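The Four-Foot Desk

Small rooms, small tables. Saodah Ngui keeps hers against brick-pattern wallpaper, blue with white lines, and a rose print across the top. Pretty. Also a magnet for clutter, she says, same as any flat surface in any house.

Her rule since October: two containers on the desk. No third one. Anything that won't fit goes in the closet or goes out.

Container one is a plastic mesh basket, toward the back. Cheap, easy to rinse, and you can see whats in it from the side. Small cylinders stand in two columns, yellow-greens on the left. 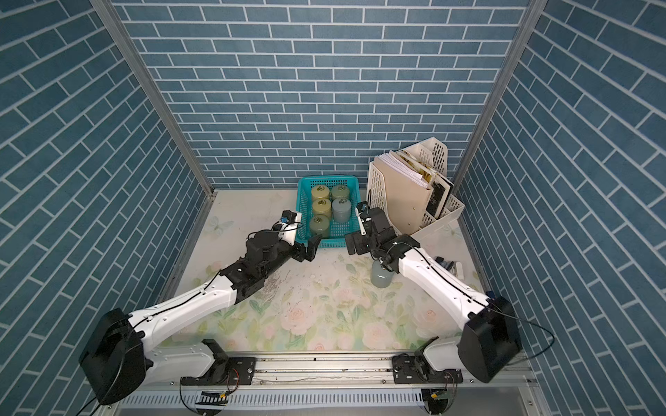 Paper, the hard part

Container two, the white magazine file. Slotted sides, next to the basket. Ngui came to it after a Vesa letter tray (too wide) and a Golten wall pocket, which tore out of the plaster in 10 days. A magazine file takes less room and stands up by itself. Mostly.

Ulises Guzmán, who sorts home offices for a living out of a shop on Clerell Street, likes them too. With one warning. "People stuff them till the pages curl. Then they stop looking."

His fix is dull. Empty it every Friday, keep what needs an answer, file the rest. One client started with 500 loose sheets and got down to 200 in a month.

The basket gets the same treatment. Six pieces in a two by three grid, and thats a full house. Next thing in means somthing comes out.
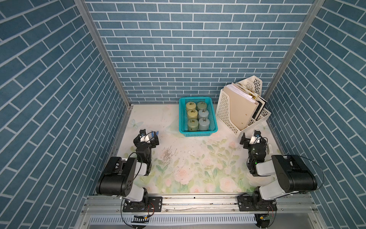 What to spend

Not much. Plastic basket, $4 at Tarigan. Magazine file, $10. Wipe the tabletop before you put anything back, crumbs get everywhere.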